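Reto Gisler bolted his first line at Stöckli in January, on rope, and came back for the second in the dry spell that followed. The crag sits at 915 metres, faces north-east and seeps for much of the spring. Funeo, the longer of the two routes, has now had its first free ascent.

"The rock is compact up to the fourth bolt, then it turns blocky," Gisler says. "I took out everything that sounded hollow. What is left has held body weight and falls."

He declined to give a firm grade. The crux is a left-hand undercut to a sloping edge, with the feet on smears. Theresia Egger, who belayed on most attempts, has tried the same sequence. "I am shorter, so I use an extra foothold and cross through," she says. "It is slower, and it costs more skin."

Training was plain: repeaters on a 20 mm edge, 2 sessions a week, with weight added only when every set was complete. Gisler weighs his loads and writes them down. "If the last hang fails, the number stays where it is."
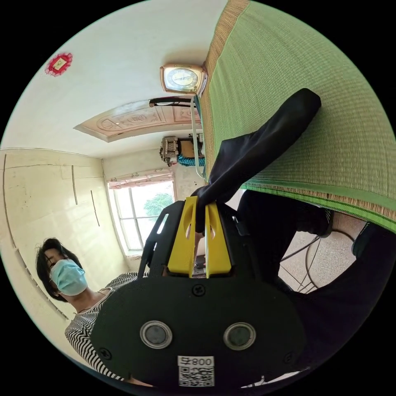

Yellow fingers closed on a piece of black fabric.

The second line, Plikton, is still a project. Gisler has climbed it in two overlapping halves and wants cooler air before he tries it again from the ground. The lower-off has been moved to the right, clear of the loose flake, and a 77-metre rope reaches the ground with a knot in the end.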